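Section 2. Preparing a feature print for screening

Read this section before the first public show of any title. It covers ingest, aspect ratio and sound level for the Medley playback server. Film prints on reels are handled separately.

Before you start, have ready the drive in its case, the key file for the title, and the booking sheet with the running time.

1. Switch on the server and wait for the green status light.
2. Insert the drive in the left bay. Do not use the right bay for ingest.
3. Open Content, then Ingest, and select the title.
4. Check the listed running time against the booking sheet. The restored cut of Fadenholm runs 86 minutes. The older cut runs 90 and carries the same title card, so the name alone will not tell you which one you have.
5. Press Start. Leave the drive in place until the log reads Complete.

Caution: Removing the drive during ingest leaves a partial file. A partial file will appear in the playlist and will stop at the missing reel. 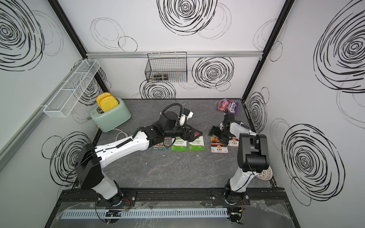 Rasar Repertory Cinema / Projection and Technical Department

Loading the key

6. Copy the key file to a blank USB stick. It must sit in the top folder of the stick.
7. Insert the stick in the front port and select Import Key.
8. Confirm that the key window covers the full show, including the end credits. Keys for late horror bookings often close at midnight.

Note: If the window is wrong, write to the distributor the same day. The server will not accept a changed clock.

Setting picture and sound

9. Select the lens preset for the title. Most widescreen thrillers from the period use Scope. Television features use Flat.
10. Run the framing chart and adjust the side masking until the outer line is just visible. 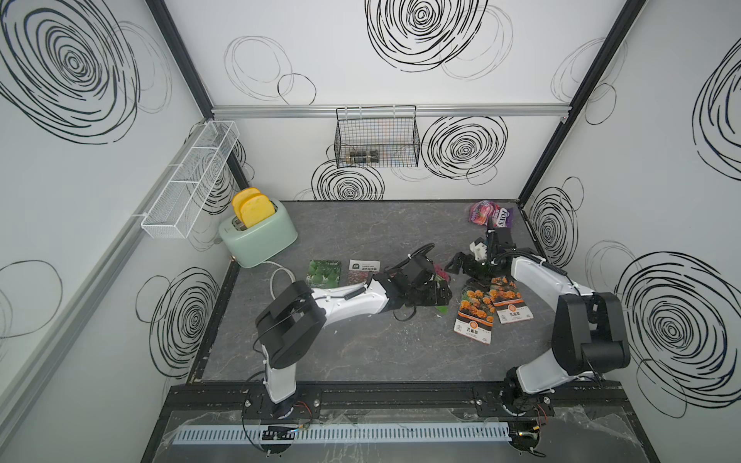 Trailers and short films are built into the playlist as separate items and need their own lens cue. Place the cue at the head of each item, never at the tail. Use the file thumbnail to check that you have picked the right item, and read the title as well, as small stills can mislead. If the item has no readable title, play the first minute with the lamp closed and rename the entry.

11. Set the fader to the house level for features. Lower it by 2 for trailers.
12. Play reel one from the start and listen from the back row. Dialog must be clear before any effects are judged.
13. Play the last two minutes of the feature. Confirm that the house lights cue falls after the final credit.

Caution: Do not raise the fader to correct quiet dialog in a mono title. Check first that the center channel is active.
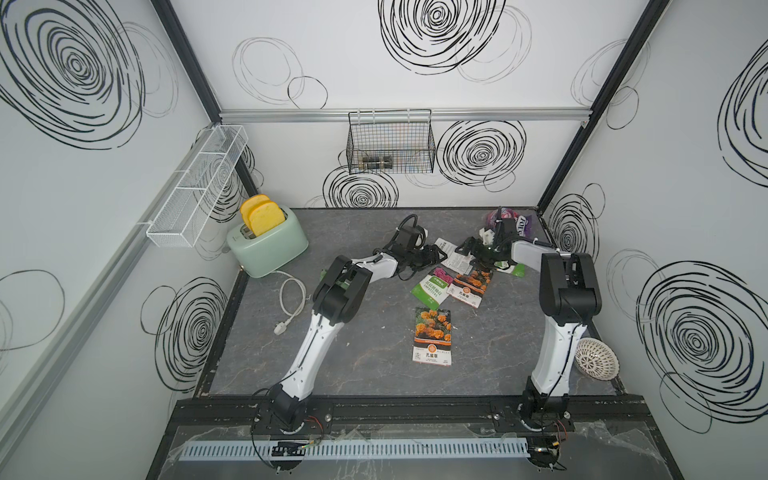 Mono soundtracks should play from the center channel only. If sound is heard from the sides, open Audio, then Routing, and select Preset 13. Save the change to the title and leave the house default as it is. The Derkach prints were mastered with a mono track copied to left and right, and for these the routing must be set by hand each time the title is ingested.

Faults not cleared by these steps go in the booth log with the title, the reel and the time of day. Requests for a second test screening go to Felista Ndung'u before the title is marked Ready.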